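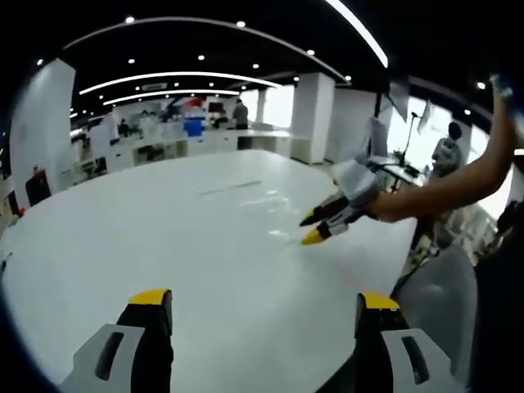

When do landlords in Zolthorpe have to start testing emergency lighting every month?
The new rule takes effect in October and covers every rental building with six or more units.

The Zolthorpe town council approved the change on a 7-2 vote. Until now, owners only had to show proof of one full test a year. Under the new rule they must switch on the backup lights in hallways and stairwells once a month, write down the result, and keep the log on site where a fire inspector can read it. The yearly full-length test stays in place.

The fire department said 13 buildings failed their last inspection over dead batteries or missing exit signs. Most have been fixed. Two on Calado Street are still waiting on parts, and their owners have until the end of the month to finish the work. 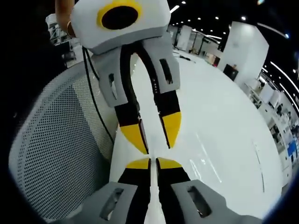
Owners who miss a monthly test will get a written notice first. After that the fine is $70 per building for each month without a log entry. An earlier draft set a higher amount, but it was dropped after property managers complained that small buildings would be hit hardest.

The rule covers 3,827 apartments in town. Single-family rentals and duplexes are exempt.

Radiser, which manages several of the older buildings near the river, said it already tests monthly and expects little change beyond the paperwork. Pleleck, a local fire safety contractor, said it has been getting more calls about battery replacement and is booking visits several weeks out.

Blank log sheets can be picked up at the fire department's front desk or requested by mail. The department will also hold a walk-in session for owners at the main station on Sunday at 2 p.m. No sign-up is needed.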